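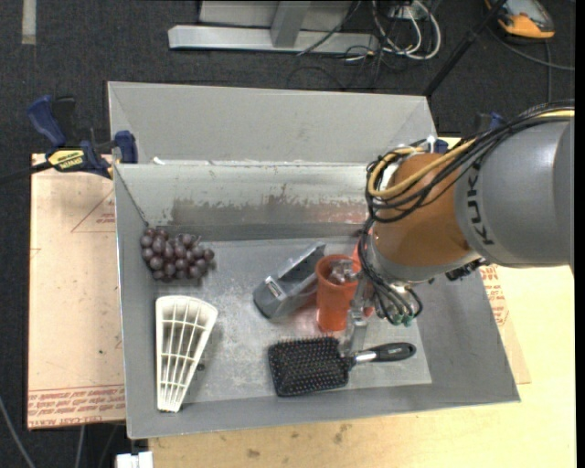 September. Up at six, could not get back to sleep. Made coffee and read the comments on the Rustside finale until it got light out, a poor use of a morning.

Kiprono came in second. Most of Odthorpe already knew, or acted like they did. Beatrice Nyamweya had people over to watch it and I went, mainly to be polite, and stayed until the end of the reunion special. There were 12 of us in her living room and one fan. Every time Kiprono came on the screen somebody shushed somebody else, and then they all talked anyway.

He looked thinner on TV. They had cut his fight with Hauke Kröger so that it seemed to go on for a whole evening. When he told me about it in the spring, it was a short argument over who had used the last of the hot water, and they ate dinner together after. On the show there was a drum sound under it and a shot of Hauke walking down a hallway by himself. I'd guess the hallway was from another day. He was wearing a different shirt.

Hauke won. I don't mind Hauke. He cried when they read his name and then thanked his dentist. Beatrice thought that was a sponsor thing. I think he just likes his dentist.

Kiprono wasn't at the party. He is still not allowed to say much until the contract runs out, and I think he didn't want to sit there being looked at. I texted him after and he wrote back "ok good" and then, an hour later, "was my hair bad." I said no. It was a little bad in the second half.

Worked ten to four. Slow day. Kimutai had the Masanja podcast on in the back and they spent most of it on the finale. One of the hosts called Kiprono "the guy who folds things," because of the laundry episode. Seven weeks on television and that is what he gets. Kimutai thinks it's a good thing to be known for and that he could get a detergent ad out of it. Maybe so. He had over 2000 new followers this morning, according to Kimutai, who checks.

There's money in it if you're quick. Tín Ung was on the first season and went out in week 2, and he still does store openings. He got $600 for cutting a ribbon at a mattress place, plus a mattress. He told me this himself, at the bus stop, without my asking. He also said the calls slow down by Christmas and after that you have to be the one who calls. He wasn't bitter about it. He was on his way to his regular job.

Rundetti, the soda people, sent Kiprono a case of the grape and a letter asking him to post a video of himself drinking it. No mention of pay. He dropped half the case at my place after supper, so I saw him for a few minutes. He stood in the kitchen with his jacket on. I asked if he was sorry he did the show and he said he was sorry about the karaoke. Then he asked if I thought he should go to the fan weekend in November. They cover the hotel but not the flight. I said I'd want the flight covered. He said that's what his mother said.

He hasn't talked to Hauke since the taping. He said they might go fishing.

What I keep thinking about is the girl at the pharmacy. She's rung him up for years and never looked at him twice, and today she asked him to sign a receipt. He told me that one with his back to me, rinsing a glass. He signed it. Then he had to go back in, he'd left his prescription on the counter.

The soda is too sweet. I had one and put the rest in the hall closet.

Need to call about the water heater tomorrow. Return Beatrice's casserole dish, the blue one, and the lid, which I think is still at my sister's. Bed by eleven if I leave the phone in the other room.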